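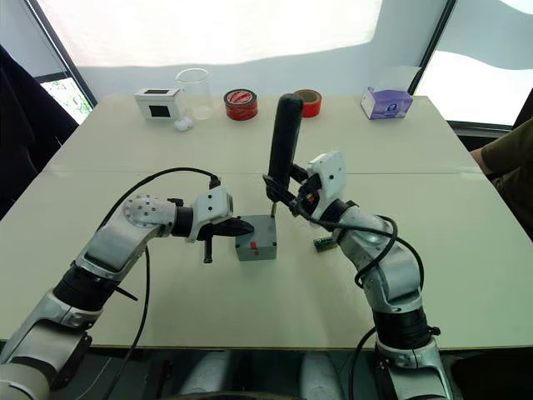

White tabletop made of two joined panels, with the seam across the middle.

How to Join Two Panels into One Work Table

A single large top is heavy and hard to get through a door. Two smaller panels butted together work just as well for most benches, and you can take them apart when you move. The method below suits any flat panel at least 16 mm thick. The table in our Taltley workshop has been in use since July and the joint has stayed level.

What you need

Two panels of the same thickness
A base with a rail under the line of the joint
Four steel joining plates
Wood screws, 3 mm shorter than the panel plus the plate
Two bar clamps, a pencil, a drill and a straightedge
Felt pads or an old blanket

Step 1. Check the edges

Stand both panels up with the joining edges together and look for light between them. Small gaps can be taken out with a sanding block. If the edge is bowed by more than a credit card's thickness, have it recut. Most lumber yards will do this for a few dollars.

Step 2. Lay them face down

Spread the blanket on the floor and put the panels on it with the good sides down. Push the edges together and clamp across the joint. Don't overdo the clamps or the panels will lift in the middle.

Step 3. Fit the plates

Space the plates evenly along the joint, with the outer two 254 mm in from the ends. Mark the holes, then drill pilot holes. Wrap a piece of tape around the bit as a depth stop – it is very easy to come out through the face.

Drive the screws on one side of the joint first, then check that the faces are still flush before doing the other side.

Step 4. Mount the top

Turn the whole thing over with a helper. Lift it by the long sides and never by one end. Set it on the base so the seam sits over the rail, and screw up through the rail into both panels.

Step 5. Check for level

Run the straightedge across the seam in several places. If one side is high, loosen the rail screws on the low side and slip in a strip of card.

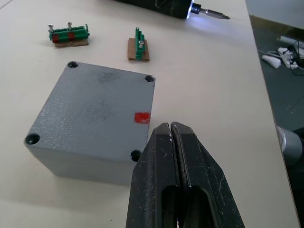 Gray metal enclosure box on the table, with a screw hole at each corner of the top.

Care

Wipe the top with a damp cloth. Keep water away from the seam, and put felt under metal parts with sharp corners. Tighten the plate screws after the first month and then once a year.

Updated 9/24/22. Filed under Gullitine Workshop Guides, no. 1077.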